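Meireles Shared Office -- Minutes of the Room and Furniture Meeting
Jul 22, 2022
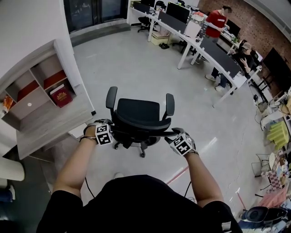

Black office chair with padded armrests, near the shelving unit. Curved desk row at the back.

The meeting was opened by the chair of the house group. The minutes of the previous meeting were accepted with one correction: the quote from Stavine was 391 dollars and did not include delivery.

1. Office chairs
The group discussed the black chairs with mesh backrest. Several users have told us that the armrests become loose after some months. It was agreed that all chairs will be checked before September. The person who checks should hold both armrests and move them a little to each side, then sit down and try the height. Chairs which do not pass go to the storage room with a paper note on the seat.
Vivex offers new armrest pads for 20 dollars a pair. Decision: we order pads first, and new chairs only if the check shows that we need them.

2. Casters and floor
There was a question if the casters leave marks on the concrete. Opinions were different. One member would like to have mats, another member said that mats make it hard to roll the chair and that people fall over the corners. No decision. The cleaning company will be asked for advice.

3. Curved desk row
The desks will stay where they are. A proposal to turn the row toward the window was voted on and did not pass. Users of the row are asked to keep cables together on the desk and not to leave boxes or shoes under it overnight -- the cleaning machine cannot pass.

4. Shelving unit
The open cubbies are for things in daily use. At the moment books, packages and small items are mixed, and it is not clear what can be thrown away. Every team gets one cubby and puts its name on it. Things without a name will be kept for 90 days and after that given away. The red back panels stay. The wish for doors was discussed shortly, but the price from Brakesum (230 dollars for each door) was found too high.

5. Step along the window
It was reminded that the gray step is not a place for bags. A strip of bright tape on the edge was suggested and accepted.

6. Other matters
The key of the storage room is missing again. Who has it, please bring it to the front desk.

Tasks: chair check and list of defects (house group); order of armrest pads (office); name labels for the cubbies (each team); tape for the step (office).

The next meeting will be in September, in the same room. The date will be sent by mail.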